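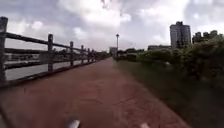

The best walk I took all year was to buy a light bulb.

I had meant to drive. The hardware store in Prallska is 2 miles from my kitchen, and for eleven years I had driven there without thinking about it, the way you'd reach for a switch. But the car was in the shop, the lamp over the sink was out, and it was one of those soft July evenings when the sky stays pale forever. So I put on my shoes and went.

I came home an hour and a half later with the bulb, a bag of cherries, a scraped ankle and a head full of things I'd never noticed. There's a house on Papadakis Street with a sundial painted on its garage door (it runs slow, but what a thing to have on a garage!). There's a shortcut behind the old creamery that smells of mint from one end to the other. I'd lived in this town all that time and had somehow missed the mint.

Since then I've become a great believer in the errand walk. I don't mean exercise, and I don't mean hiking, though I like both. I mean going on foot to get something you need and then carrying it home. It's about the oldest kind of walking we have, and it's wonderful, and most of us gave it up without ever deciding to.

Lambros Konstantinidis never gave it up. He repaired clocks in Prallska for 46 years and walked to work and back every day of it, home for lunch included. When I called to ask whether I could tag along on one of his rounds, he said yes, but I should eat first, he wasn't going to stop for me.

He stopped constantly. He stopped for a dog, for a man painting a gate, and for a long look at a plum tree that hung over the sidewalk near the library. We were going for stamps and a loaf of bread. The post office is maybe a ten-minute walk from his door, and it took us most of the morning.

"People ask me how far is it," he said. "I don't know how far. I know what's on the way."

I've thought about that a lot. When I drove, I could have told you the minutes to anywhere in town. Now I give terrible directions, full of hedges and porches and the place where the sidewalk lifts over a root, and I've started to recognize people by their windowsills.

The carrying matters too. A walk with something in your arms at the end of it has a different shape from a loop around the park. You go out light and come back loaded, and you choose your load with care. I learned this from a watermelon. I have since bought a small canvas backpack made by Fastico, nothing fancy, with one big pocket and straps wide enough that they don't cut in. Eggs go on top. Milk goes against your back, which feels terrific in August and awful in January.

Winter was the test, of course. I'd expected to quit by Thanksgiving, but cold turned out to be easy once I was moving, and the dark was even better. At five in the afternoon all the kitchens are lit up and somebody is always frying onions. The only thing that beat me was ice. On icy days I drove, and felt no guilt at all.

If you want to try it, start small. Pick the errand you do most often and walk it once, when you aren't in a hurry. It might be 200 steps to a mailbox! Mine, on lazy days, is the bakery on Ultlow Road, 100 yards past the bridge, where they sell a rye with caraway that rarely makes it home whole. Leave the headphones behind for the first few trips. Go one way and come back another, even if the other way is longer and a little ugly, and bring a spare bag — you will always find cherries.

The bulb, by the way, was the wrong size. I walked back the next evening to exchange it, and took the mint way both times.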